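Why You Can See Through a Tumbler but Not a Spoon

Light travels in straight lines until something gets in its way. What happens next depends on the material it meets. Three results are common: the light passes through, it bounces off, or it is soaked up.

A material that lets light pass through clearly is called transparent. Many clear plastics are transparent. A material that blocks light is called opaque. Metals are opaque, even in thin pieces. Polished metal also reflects light well, and a smooth, glossy surface shows bright streaks called highlights.

Transparent does not mean invisible. Each time light enters or leaves clear plastic, a small part of it is reflected. Light that meets the surface at a slant also bends – this is called refraction. Flat panels and ridges send light off in different directions, so the eye picks up pale lines and patches.
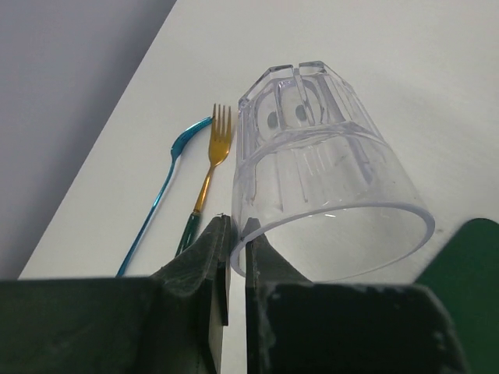 A clear plastic tumbler on its side, with a gold-colored fork and a blue metal spoon. The white table shows through the tumbler's walls.

The rim of a tumbler is often easy to spot. Its edge is curved, and a curved edge can catch light from many directions at once.

Color works by reflection too. A blue surface reflects mostly blue light and absorbs much of the rest.

Try it yourself
1. Put a clear plastic cup and a metal spoon on white paper.
2. Shine a flashlight at each one from the side.
3. Compare the shadows. The spoon's shadow is dark all over. The cup's shadow is pale in places and darker along the edges.
4. Turn the cup slowly and watch the bright lines move.

Words to know
Transparent: lets light through clearly
Opaque: blocks light
Refraction: the bending of light as it passes from one material into another

Text: Dilruba Bandara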